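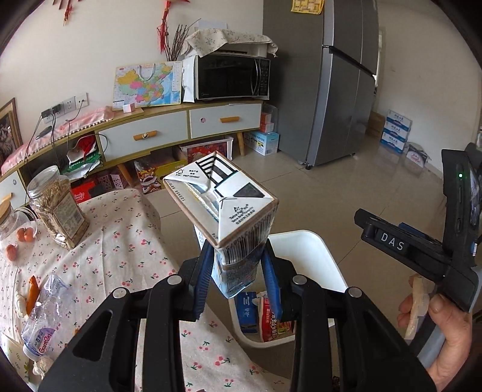
Why do my new kitchen towels push water around the plate instead of soaking it up?

Most likely there is still factory finish on the cotton, and fabric softener in the wash is making it worse. Wash them hot, leave the softener out, and test again.

Ticket 308
Opened: October 13, 2016
Product: Dridel waffle towel, set of 2
Status: open, waiting on customer

Customer report
Bought the set because the package says "absorbs from first use." It doesn't. A drinking glass comes out streaky and the towel feels dry on the outside. Washed once at 106 F with the bath towels. No change. I had the same trouble with Utach towels in May and was told to "give it time," so please don't tell me that again.

Support reply 1
Sorry for the trouble. A few things to check:
Did you use softener or dryer sheets?
Was the load full?
Does a drop of water sink in or sit on top?

Customer
Softener yes, I use it on everything. The load was full. The drop sits there. I timed it and gave up at 81 seconds. I have trouble believing softener does that in one wash.

Support reply 2
One wash may not be the whole story. The towels also leave the mill with a finish that keeps them flat in the package. Please wash the set alone on the hottest setting the care label allows, with half your usual detergent and no softener. Then dry without sheets.

Customer
Did one of the two as you said and left the other alone, so I'd have something to compare. The washed one takes the drop right away in the middle. Along the hem it still beads up. The other one is as useless as before. So the hot wash did something, but I used less detergent AND no softener AND hotter water, so don't ask me which of those it was. The package claim is still wrong either way.

Support reply 3
Fair point on the package, passed along to the label people. The hem is folded over and sewn tight, so finish stays in it longer. Please run the same towel through a second hot wash and try the hem again.

Internal note
Same complaint has come in for the Trudima line, also waffle weave. Rácz plain weave has none on file, but we sell fewer of those, so I wouldn't read much into it. Do not send out the vinegar tip until somebody has tested it on the dyed border. Do not close this one on the center result alone.

Last update
Asked customer for hem result. No answer yet. Replacement not offered, as a new set would have the same finish.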